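Subject: Re: [household-automation] Status of chore trials, December
From: Joyce Mutiso
To: household-automation list

Print this message | E-mail this message | 3 comments | 6 shares

Dear colleagues,

Thank you to those who commented on the draft summary. I reply below to the point raised by Benedicta Issahaku, whose message I quote in part for members who joined the list after it was sent.

> On behalf of the Grotuvcombe housing office, I would ask the group to
> state plainly whether any machine now on offer can clear a table, fold
> a towel and put away dishes in an ordinary apartment without a person
> standing by. Our board is being shown sales films by Gisler and by
> others, and it must decide on next year's budget. We manage 407
> apartments with assisted living services. A yes or a no would be more
> useful to us than another list of promising results.
>
> Benedicta Issahaku

The answer, on the evidence before this group, is no.

The Drutania trials covered 1570 attempts at simple chores. Lifting a single rigid object from a clear surface no longer gives much trouble. Soft goods remain difficult, and so does anything that must be passed from one hand to the other. Of the 63 chores on our list, 6 were completed to the agreed standard on every attempt. None of those six involved cloth, and none required two hands to work together.

Members from the manufacturing side have asked whether the shop floor is further along. In part it is. A packing station can be arranged so that each item arrives in the same place and facing the same way. A kitchen cannot. Where shop-floor work calls for thin or flexible items, however, such as inserting a card into a carton, the difficulties are much the same as in the home. Fingers that close on a mug without trouble may bend a card or let it turn.

For this reason the working group has given more time to two-handed tasks. The method is slow. A person carries out each motion with hand-held grippers, and the motions are recorded for later training. Even holding one flat item between two tools takes care on the part of the operator. 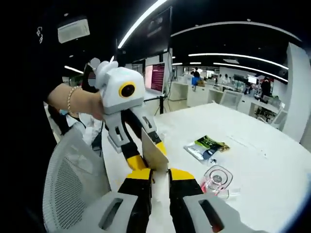 Dela Nyarko has asked that the summary distinguish between a chore a machine cannot do and a chore it can do too slowly to be of use, and notes that a housing board may accept an hour for folding laundry overnight but would not accept it for clearing a breakfast table.

The point is well taken. The revised summary will carry a separate column for time, and the entries for the Fleretti arm will be restated on that basis. Zuweira Atinga has agreed to check the figures - corrections should go to her directly and not to the list.

Members who wish to propose further chores for the spring round should send a one-page description, including the size and material of each object handled.

Respectfully,

Joyce Mutiso
for the working group

Subscribe to our monthly newsletter. You may unsubscribe at any time.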